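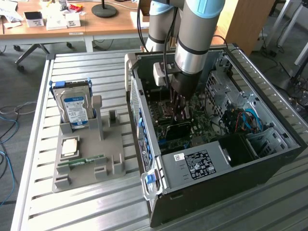 Old desktop keeps shutting off, is it worth fixing?

I've got a tower I bought secondhand years ago and mostly use for scanning family photos (my grandmother left 1000 slides and I'm 711 in, so please don't tell me to stop now). Since November it's been switching itself off with no warning. No blue screen, no message, just click and dark. Sometimes it lasts all evening, sometimes two minutes. I've blown the dust out and tried a different wall outlet. A shop in town wants $300 to "look into it," and for that money I could nearly get a newer used one. Where would you start?

Posted by slidesandsuch

Tormod Eklund
Click and dark with no message sounds like the power supply to me. They get tired, and the scanner kicking on might be enough to tip it over. Borrow a known good one if you can — same wattage or higher — and run it for an evening before you buy anything. Unplug the tower from the wall first, and please don't open up the power supply itself, that part can bite. While you're in there, spin the processor fan with a finger. Mine was so stiff it barely turned, and the machine quit on me in exactly this way until I swapped the fan. Also, copy those 711 scans to an outside drive tonight! Do that before any of the rest.

mapleporch
get a laptop, towers are a waste of space

Drusitia
I'd check the memory too. Pull the sticks, put them back in firmly, then try one at a time. Costs nothing. I had one that died every Monday morning after sitting cold all weekend and reseating the memory cured it, no idea why. Bad memory usually gives you a freeze or a restart though, so Tormod's guess is probably better than mine. I wouldn't pay the $300 either way. Ask the shop if they'll just test the power supply, ours did it while I waited.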